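Stirwood opens repair and sorting room in Prarkville

PRARKVILLE, February 2023 – Stirwood, which runs the Hikholm reuse store, has opened a room for checking and sorting donated household goods. The room handles clothing, shoes, straps and hand tools, which until now were sorted at the back of the store.

Goods go through the room in mixed batches. Textiles are taken first. Each piece is checked for holes, loose stitching and worn edges, and black fabric gets a second look under a lamp, as lint shows on it more than on light cloth. 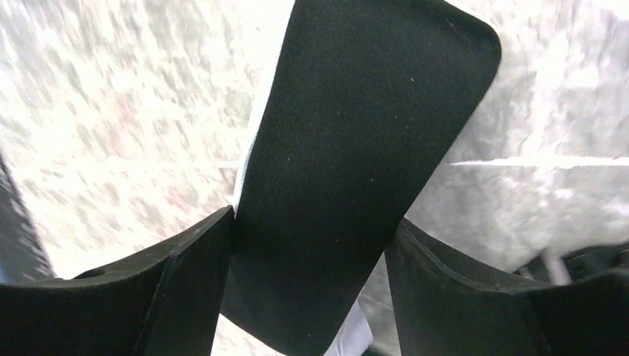 Fabric pieces that pass are brushed, folded and bagged by type. Pieces that fail go to Urrutia, a fiber recycler, which collects every 4 weeks. Stirwood said the room has handled 447 bags of textiles in its trial period, of which 225 were fit for resale. The remainder was split between recycling and cleaning cloths.

Shoes and tools follow in the same batch. Shoes are checked for sole wear and split seams, and the lining is inspected by hand. Paper stuffing is kept for reuse if it is clean – it helps the upper hold its shape in storage. Single shoes are held until the end of the batch in case the match turns up. Hand tools are tested for free movement at the pivot and for damage to the jaws and grips. Wire strippers and other cutting tools are stored closed where the design allows.
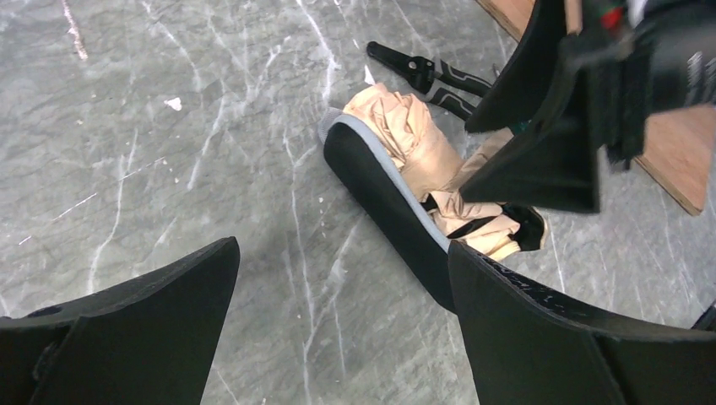
Drop-off rules

Donations are accepted at the side entrance during store hours. Textiles should be clean, dry and bagged. Shoes should be tied or taped together in pairs. Tools may be dropped off loose in a box, with blades covered. Power tools, helmets and bedding are not accepted.

Stirwood plans to add a second sorting shift in April and expects the room to handle almost 1000 bags by the end of the year. Resale items will continue to be sold at the Hikholm store.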